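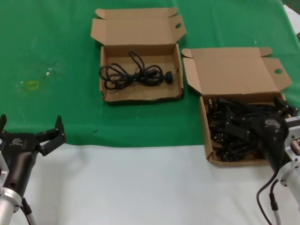
Old power cords pile up fast in a drawer. Sort them with two mailing boxes: one for the whole tangle, one for cords you have checked. A single black cord, looped in the bottom of its own box, is easy to find again. 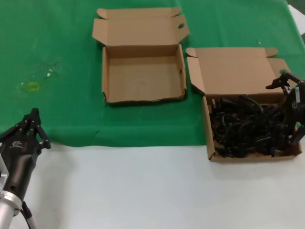 Start on a clear stretch of table. Keep the sorted box empty until you begin, and set the full one beside it with the lid folded back - a heap above the rim won't close anyway.
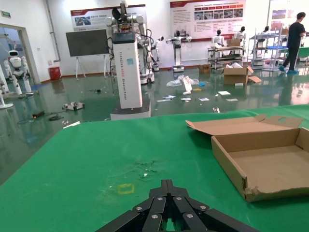

Pull from the top, one plug at a time. Stop after 20 minutes and label what you have.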